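Preparing a land contamination file for a former factory site

A site that has been in industrial use usually needs a contamination file before it can be sold, let or built on. The steps below cover the desk stage and the first round of sampling. They assume a single owner and a site that is no longer in production.

Before you start

You will need the title plan, any drainage drawings, the insurer's schedule of buildings and a key to every locked enclosure. Ask for old tank certificates at the same time. They are often filed with the boiler records.

Step 1. Draw up the use history

List each use of the land in date order, with the source for each entry. Old maps show buildings but seldom say what went on inside them. Trade directories, fire plans and rate books fill some of the gaps. Where two sources disagree, enter both and mark the entry as open.

Step 2. Divide the site into zones

Zone by past use and ignore present boundaries. A plating shop and the yard it drained to belong in one zone, even if a fence now runs between them. At the Runden works the first plan had 55 zones, far too many to sample sensibly, and Silvana Cordeiro redrew it by drainage run.

Number the zones from the highest ground downwards. Keep the numbers fixed once issued. If a zone is later split, add a letter.

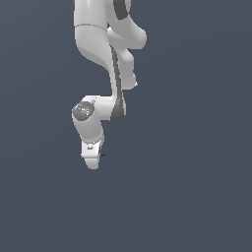

Step 3. Walk the site

Walk every zone with the plan in hand. Record staining, dead vegetation, filled pits, vent pipes and patched concrete. Lift covers only where the drain has been confirmed as safe to open. A vent pipe with no tank on the drawings should be treated as a tank until shown otherwise.

Step 4. Place the sampling points

Put points where the history or the walk gives cause, then fill in with a regular grid. Take two samples at each point - one from the made ground and one from the natural soil beneath it. On the Medeiros yard the made ground was nearly 2 metres deep, so hand tools were of no use and a rig had to be hired.

Label each jar before it is filled. The label carries the zone, the point, the depth and the initials of the sampler. Jars for solvents are filled to the brim and kept cold.

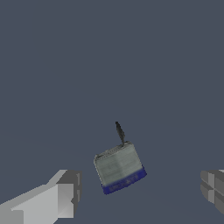
Sitel, February

Note on step 4: the sample register now has a column for the time of sealing. Hefin Rowlands asked for this after the Drivis survey, where 835 jars went to the laboratory and the solvent results could not be matched to a holding time. Enter the time on the 24-hour clock.

Step 5. Send the samples

Send a signed custody form with each cool box and keep a copy on site. Avoid sending on a Friday unless the laboratory has agreed to receive over the weekend. State the tests wanted for each jar on the form itself.

Step 6. Assemble the file

Bind the use history, zone plan, walk notes, sample register and laboratory sheets in that order. Leave the laboratory sheets unedited. Comments on them go on a separate page, signed, with the zone number at the top.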